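Where the water goes in Rimlow

For most of the last century the houses on the hill side of Rimlow took their water from a spring tank above the village. It was free, it tasted of iron, and in a dry August it ran out by teatime. The mains arrived in 2000 and the tank was capped.

Now part of it is coming back. Residents have formed a group called Vevulum, after the name on an old estate map, to pipe spring water to the 80 houses nearest the tank. It will not be for drinking. It will fill cisterns, water gardens and wash cars, and the mains will carry on doing the rest.

The case for it is mostly about bills. A household in Rimlow pays the same for the water it flushes as for the water it drinks. An older cistern can empty nine litres at a time, and many of the cottages still have them.

The work is dull and slow. Bajwa, the plumbing firm from Gedside that won the job, has to run a second pipe into every house and keep it apart from the first. Each joint is labelled. Floors come up, and in the older cottages the walls are two feet thick. One kitchen took four days.

Not everyone has signed up. The connection costs £134, and some owners would sooner fit a new cistern and leave it there. Others remember the iron, which stained baths and basins orange. A filter at the tank should deal with most of that, though it will need changing every 25 weeks.

The first row of houses is due to be connected before the autumn rain.

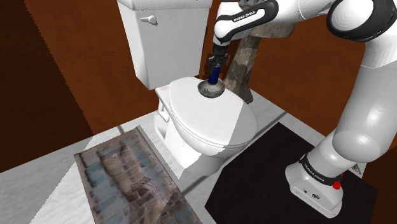

Page 25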